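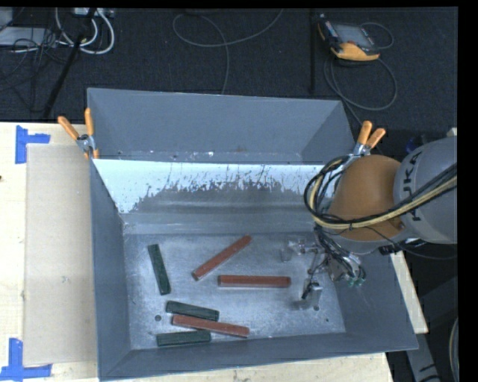 A gray metal bin on a wooden work surface.

Kendden names Thakur finance chief

Kendden has picked Sarita Thakur as its new chief financial officer, effective March 6. She takes over from Enda Scanlon, who is retiring.

Thakur joins from Varma, where she ran treasury and lender relations. Before that, audit work at Brestus.

Chairman Byung-chul Cha told staff in a memo that the board met 6 candidates and the vote was unanimous. Scanlon stays on as an adviser thru the summer - unpaid, at his own request.

The company, which makes parts for kitchen and shop equipment, has 665 employees, 164 of them at the Wustano plant. It is still paying down the loan it took to buy that site. Thakur will also take over investor calls, wich had been handled by Seul-gi Moon.

No word yet on pay. A filing is expected before the annual meeting.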